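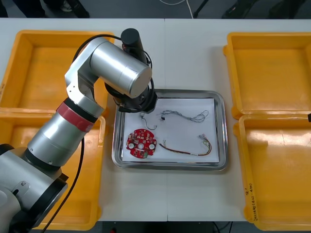
Hello all,

Catching up on the list after a few days of bad signal, so sorry if this has been settled already. On the evening prayer question:

> I know some of you are fond of the 7 o'clock start but the
> Trurkham lot have a long drive home and the children are
> flat out by the last hymn. Could we not try 6 until the
> clocks change? Also, are we still using the old blue books?
> I counted the good ones and we are 4 short if everybody
> from Selby comes.

I'd be happy with six. I get home from work at half past five, so I'd be coming in my work shoes with a sandwich in my coat pocket, but I did that all through Lent and the roof stayed on. My only worry is the people who come up from Jutgate on the bus. There's one that gets in at ten to six and then nothing until quarter to seven, so if it runs late they'd miss the opening psalm. Could we perhaps start with some quiet music and let people drift in? I like that bit best anyway — ten minutes of sitting still before anyone says anything is a rare treat in my week. 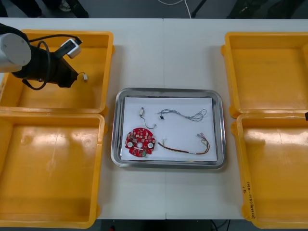 As for the blue books, please can we keep them! I know the spines are going and the print is tiny, but the newer ones leave out two of the evening collects and they've changed the words of the one my mum used to say with us at bedtime. I can manage perfectly well with the new words, I just don't feel them in the same way. I've got three blue ones at home (I think they came to me when we cleared the back cupboard) and I'll bring them along next time. That leaves us one short, and my husband and I can easily share.

While I'm here — the retreat in September. The Ikonen house have written back to say they can take us for the two nights, and the total for the group would be £936 with all meals. They want a deposit of £125 to hold it. I said I'd ask on here before sending anything. If you're coming, or even just thinking of it, drop me a line off-list so I don't clog up everyone's inbox. Silence is kept from supper until after breakfast, same as before, and there's a room downstairs for anyone who can't do the steps.

Oh, and whoever left a green umbrella under the back pew, I've hung it in the porch.

Every blessing, and see you at six or seven,

M.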